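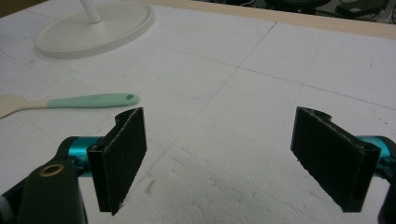 Home Talks Notes Contact

This site uses cookies to remember your settings. OK / Manage

THE GRID WILL NOT TIDY YOUR HOUSE
Speaker notes, Rocío Salazar

Start with the spatula. Mint handle, hole in the end for hanging. I ask who owns a hook to hang it on. Wait for hands. Then ask who uses the hook.

The claim, as the Stesell handout puts it: lay your things out on a pale board ruled in pencil, give each one a box, and you'll see what you can live without. I tried it for 37 evenings. I saw what I owned. I gave away very little.

Pencil on white foam is faint. Say so. If the lines are supposed to guide me, I'd like to be able to read them from a chair. 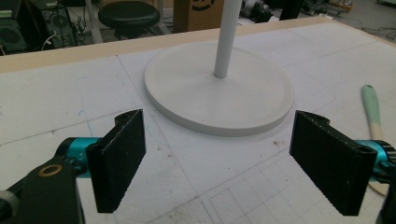
Page last changed: 30th July

Now the awkward objects. A round white base with a pole going straight up out of it. Which box does a pole belong in? The method was plainly thought up by people with flat belongings. Ernska's answer is "a tall things zone." That's a corner. I already had a corner.

Be fair here: white on white does make you look twice at a shape. I'll grant them that much.

Cost slide: 168 for the full Cuervo kit. Pause. A ruler and a pencil were in my drawer.
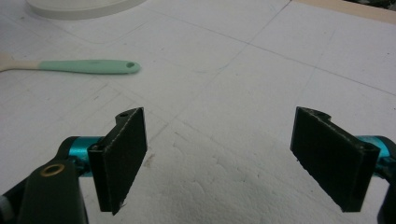

QUESTIONS I EXPECT

"Didn't it work for the Stargate households?" They say over 400 took part. Ask how many were visited a year later. I wrote to find out and am still waiting.

"So what do you do?" I keep one spatula by the stove. Take two more questions, then hand back to the chair.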